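Resources > Talks > Speaker notes
Filed under: Grippers & End Effectors

Swapping hands: what we learned putting different tools on two arms
Notes for the August meetup talk, long version

OK, hi everybody, can the back row hear me? Great. I'm Océane Melnyk, I work on the bench side at Lelholm, and for the next little while I want to talk about grippers. Mostly the boring parts of grippers, which are the parts that ate our summer.

(Ask who has changed a gripper this month. Wait for hands. Ask who enjoyed it.)

So the question we started with was pretty small. We had a kitchen cleanup task, bowls and cups and that kind of thing, and we'd been running it with the same fingers on both arms. Aniela Ziółkowski, who wrote most of our controller, kept asking why both sides had to match. One side has to hold a bowl still. The other side has to wipe it. Why would you want the same hand for those? I didn't have a good answer, so we tried it.

Left side got the long narrow fingers. We call that one the Flatau because that's the name on the drawing, please don't go looking for it in a catalog. They taper down to a point, and I love them for rims! You can come in low, nearly flat to the table, and get one finger inside a bowl and one outside without having to lift your wrist way up. What they're bad at is anything smooth and heavy. Grab a full mug and it'll slowly turn in your grip, like it's looking around the room.

Right side got a fixed tool. No fingers at all, just a sponge clamped on the end of a bracket. This felt like cheating to me, and a couple of people told me it was cheating. I'm fine with it. If the job is wiping, start with the wiper already in place.
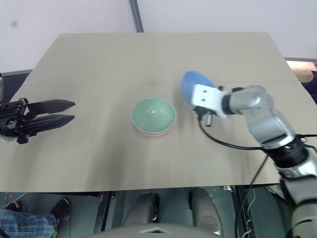

We ran 250 trials with matching fingers on both sides, then 250 with the mixed setup, so 500 all together. Same bowls, same start positions, same operator for each block. I won't read you the whole table, it's in the handout, but the one I care about is dropped sponges. With the matching fingers we dropped it 17 times. With the bracket, zero, and yes, you'd hope so, it's clamped on.

(Pause here, people usually laugh. If they don't, keep going.)

Where the mixed setup hurt us was stacks. If there's one bowl nested in another, the long fingers like to grab both rims at once, and now you're wiping a bowl that has a passenger. We got around that by having Aniela add a little wiggle before the lift - back off a hair, close again, then go. It's ugly and it adds time. Still using it.

Now, cables. I put this on its own slide because I get asked. Anything you hang off the wrist has a cable, and that cable wants to be exactly where your elbow is going. We tried the Tirasetti clips and they're nice but stiff. We tried leaving a big loose loop, and that's what I'd tell you to do first. Give it more slack than you think, then swing the arm through every pose you plan to use, slowly, with a hand on the stop button.

Changeover time: around 12 minutes for the bracket, if you can find the right hex key. The Cloutier quick plate would get that way down but it adds length past the wrist, and our reach was already tight. If somebody here has run one on a small arm, come find me at the break, I'd really like to hear how it went.

Next slide is the controller settings. Aniela's taking this one, so I'll hand over the clicker.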